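September, bench notes, dye shed
Entry started 8:40 a.m., finished after lunch

Picked up the walnut batch where Zinash left it. The hulls had been soaking in the blue drum and the lid was on tight, so no more flies than usual. Strained through the old curtain first, then through muslin. The curtain catches the big stuff and saves rinsing the muslin every few minutes. Should have done it that way with the last lot.

Weighed out 400 g of the Gundell wool, already scoured. Split it into two skeins, A and B. A had the alum mordant, B had nothing. Walnut is supposed to take fine without a mordant and I want to see it side by side on the same yarn. Tied A with white cotton and B with the red nylon so they can't get mixed up in the pot like they did in the spring.

Both into the big enamel kettle. Brought it up slowly on the left burner. The right burner is still yellow and sooty and I'm not using it until Stavros has looked at the jet. He has the part, he says.

9:30. Bath at simmer. Held it there. Color in the bath is close to coffee. Smell is strong but not bad. Turned the skeins with the dowel when I remembered, which was less often than I meant to.

10:15. B is already darker than A, or looks it wet. Wet color means very little with this stuff. Wrote it down anyway.

Took the kettle off after an hour and a half total and left both skeins in to cool. Gadisa's advice is to leave them overnight. I don't have a second kettle that size, and Ayantu needs this one for the madder, so they get until early afternoon.

While that cooled I went through the shelf. Findings:

Alum: enough for the month.
Iron: one jar, half full, label has come off. Relabeled it.
Cream of tartar: low. Order from Fakhoury with the next batch of everything.
Madder, ground: the Bremura bag is older than I thought and has some lumps in it. Broke them up, smells fine. Use it first.
pH strips: 33 left in the open box. The unopened box is not where the list says it is.

If anyone has the unopened box, put it back on the second shelf and cross this out.

Also did the iron dip test we talked about. Cut short lengths off the end of last month's walnut yarn (the medium brown, cone from Dustberg) and put them in a weak iron bath for 2, 5 and 10 minutes. The 2 minute piece barely moved. The 5 is a good gray-brown. The 10 is nearly charcoal but feels harsh, and I wouldn't want it next to skin. Pieces are stapled to the card behind the door. My vote is for 5 minutes for the blanket stripe -- Sosina may want it darker, her call.

1:20 p.m. Pulled the skeins. Squeezed, didn't wring. Rinsed each one in lukewarm water until it ran mostly clear. A took four changes. B took six and was still giving a little at the end. Hung both on the line inside, away from the window.

Bath still has plenty of color in it. Poured it back in the blue drum and marked the lid "walnut, used once." Someone could get a decent tan out of it on roughly the same weight of wool.

To do next:
Compare A and B dry, in daylight, outdoors.
Cut a strip of each for the light test, half under foil, 30 days on the south sill.
Rub test on white cotton, mostly for B.
Scrub the kettle before the madder goes in. It has a brown ring and madder will pick that up.

Ayantu, the kettle is yours from about three o'clock. The dowel is stained but clean.

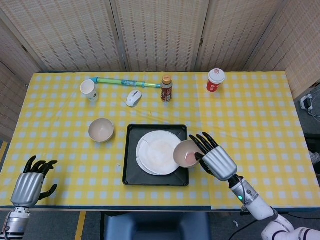 Skein tags are in the drawer under the scale. Pencil only on those, the ink ran on the last set and we lost the weights for two of the onion skins.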